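Speaker notes: "The Table Always Wins"
Talk for the Semer home organisers' meet-up, Sunday, September 2, 2018
Lorena Jara

(Wait for the stragglers. Water. Phone off.)

Hi everyone, I'm Lorena, I run Rulleo, which is me and a very full station wagon. I go into people's homes and help them find the table again. I've got 25 minutes, so if I start telling the garage story, somebody wave.

Start with the question: who ate breakfast this morning at a table that had something on it that wasn't breakfast? Hands up. Mine's up too, keep it up till they laugh.

OK so. Round tables. I have a whole theory about round tables (slow down here, I rushed it in July at Magesa and lost the back row). A square table has corners, and corners fill up first, so you get a pile and you know where the pile is. A round one has no corners, so things just drift out to the rim and sit there looking as if they belong. You stop seeing them! I did a flat last winter where the owner swore up and down the table was clear, and we took 29 things off it.

Then the cloth. I love a loud tablecloth, I'll say that up front, I grew up with one you could hear from the street. But a busy print hides clutter beautifully. Something small and colourful can live on a big flower for a month. If a client can't part with the cloth, fine, keep the cloth, and run your hand over the whole top once a day instead of trusting your eyes.

(Next slide. Give them a second with it.)

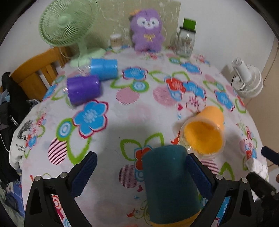

Photo: Rulleo / slide 4 of the Mistanex deck

So look at the back of this one first. Fan, cotton swabs, jar with the green lid, and the purple bear with the crown on, who I'd like to be clear is staying. Always ask who on the table is staying. You get a much nicer afternoon once the bear is safe.

Now the cups. Purple, orange and blue, all lying on their sides, plus the teal one that's upright. Cups are where I start with nearly everybody, it's quick and they see a difference straight away. Stand them up, stack what stacks, one spot for the lot. Same for the clear plastic ones. And the crumpled tissue by the edge goes in the bin before anything else, please, I can't think with a tissue on the table.

The fan I'd move to a shelf, but ask. People get very attached to where the breeze comes from.

(If there's time: garage story, short version. If not, straight to questions. Sign-up sheet for the Semer swap day is by the kettle.)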